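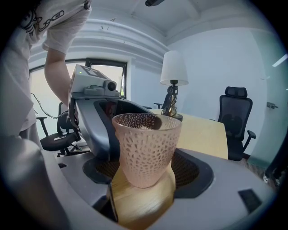 dusness_dave reckons pink tumblers belong in a seaside tearoom, and so do I, but I'd keep it. Dimples hide fingerprints. My plain ones look like evidence.

gravyboat
They hide fingerprints and they hide everything else. Try getting limescale out of 40 little dents with a cloth. Narrow bottom as well, so your hand stops halfway and the sponge goes on without you.

teatowel_baron
Bottle brush. 2 minutes with white vinegar. Next.

gravyboat
I own a bottle brush. I also own a dishwasher, and would like to be buried in it.

OP
Original poster again. I'm not after washing advice, though thank you, Baron. The question was whether to buy more to match. Histano on the high street has something similar in green and a sort of amber.

marrowfat
Mixed colours, every time. Then everybody knows which drink is theirs.

dusness_dave
Mixed colours look like a nursery. Get plain ones and put the pink one on a shelf with a toothbrush in it.

marrowfat
Dave drinks out of a mug with a tractor on it – bear that in mind.

dusness_dave
It's a good tractor.

teatowel_baron
Check they stack before you buy. My dimpled lot went in at Grirkstead in June and two of them are still inside each other.

OP
Right, I'll try stacking them in the shop and get the green if they come apart.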